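Bornel Short Course: Teaching Machines by Example
Handout 4. Gathering examples with hand-held grippers

Notes by Catinca Roman. Read before the August practical.

Last time we looked at how a learning system copies behaviour from recorded examples. These notes deal with where the examples come from. In our case a person carries a pair of hand-held grippers, does an ordinary household job with them, and the device records what the hands did and what the camera saw. No robot arm is needed at this stage.

4.1 What counts as one example

One example (we will also say "episode") starts with both grippers open and clear of the objects. It ends when they are open and clear again. Anything the person does in between is part of the example, including slips. If you drop an object and pick it up again, keep going. Mark the episode as "recovered" on the sheet. If you drop it on the floor and have to put a gripper down to fetch it, stop and mark it "void".

The set for this course is called Zaneck. It should hold 2000 episodes by the end of the practical, split between kitchen jobs, folding and box sorting. Each pair of students is asked for 40 of box sorting.

4.2 Choosing the objects

A system trained on one kind of object tends to learn that object and little else. Mix hard and soft things, smooth and fluffy ones, things that roll and things that stay put. Small items are worth including even though they are slow to pick up, as the fingers have to be placed with more care. Let things lie against each other. An object with clear space on all sides is the easy case, and the older Anghel set has far too many of those.

For box sorting, use an open cardboard box on a table. Worn boxes are fine. So are printed ones, and the floor of the box does not have to be plain. 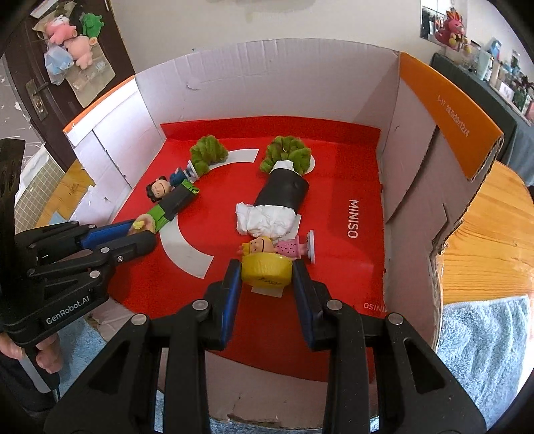

4.3 Working with two grippers

The box session shows the usual difficulty. Both grippers are inside the same walls, one with a yellow bottle cap between its fingertips and the other holding something pinkish and rounded, and there are figurines and rolled items lying close by. Points to keep in mind:

- Come in from different sides where you can, so that the linkages do not knock together.
- Close the fingers slowly on small objects. The blue pads should meet the object, with the black part of the finger kept off it.
- Keep the object in view of the camera up to the moment of grasping.
- Do not lean on the box.

4.4 The background

Leave the room as it is. Toys on a door, bottles on a side table or a towel beside the box do no harm, and a system that will be used in homes has to cope with them. Change rooms after every 200 episodes. Emanuel Crăciun keeps the list of rooms at Prukstead.

4.5 Checking

Play back the first episode of each batch before recording the rest. Look for a dark picture, a blocked lens or a gripper whose opening width does not change in the log. Episode 51 in last year's set had a stuck width reading and so did everything after it in that batch.

Exercise: write half a page on which objects in your own kitchen would be hardest to grasp with two flat fingers. Bring it to the practical.

Comments (3)

Ilídio Marinho
Does "recovered" apply if the other gripper catches the object before it lands? We had two of those.

Catinca Roman
Yes, mark those as recovered too.

Lucian Zamfir
The link to the blank sheet in 4.1 is missing on my copy.

We use cookies to remember your settings and count visits. Accept | Manage choices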